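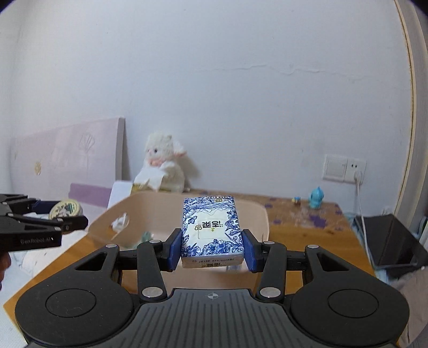
Pocket tissues, blue-and-white porcelain pattern

Ikgate Pocket Tissues, Porcelain Pattern
Item 658

We've carried plain white pocket packs for years and they do the job, but this is the one I keep grabbing for my own bag! The wrapper is white with a blue floral border in the style of old porcelain, with a label in Chinese characters in the middle and a pale yellow-gold strip across one end. It's such a small thing to be pleased about, and I'm pleased every time I pull one out.

The packs are small enough for a coat pocket, a pencil case or the side pocket of a kid's backpack (that's where most of ours end up). They also look nice enough to leave out on a desk or a nightstand, so you don't need a cover or a box to hide them in.

What they're like to use

Soft, but with some body to them. You can blow your nose properly without going through to your fingers, and one sheet is plenty for wiping glasses or a sticky chin. There's no scent and no lotion, so they don't leave a film on lenses or screens. I had a miserable cold in August, of all months, and went through most of a bundle without ending up with a sore nose.

If you've only used the very thin travel kind, you'll notice the difference right away. They do take up a little more room for the same number of sheets, and I think that's a fair trade.

Details

Sheets per pack: 10
Packs per bundle: 8
Scent: none
Wrapper: printed, opens along the perforated flap
Sold by the bundle only

Storing them

Keep the bundle somewhere dry and leave the outer wrap on until you need it. A small open basket on the desk works really well for the loose packs, and you can toss in lip balm and hand cream too. We like the low Flikosness basket for this, though any basket with sides a bit taller than the pack will do. Press the flap back down after each use and it'll keep the dust out in a bag. After a lot of opening and closing it does lose its stick, usually when you're down to the last 2 sheets anyway.

Good to know

Don't put them through the wash! They shred like any tissue, and you'll be picking white fluff off a black sweater until Sunday.

Please don't flush them either. They hold together when wet, so they belong in the trash.

Goes well with

Flikosness low desk basket
Fjeld zip pouch, small
Ikgate Pocket Tissues, Plain White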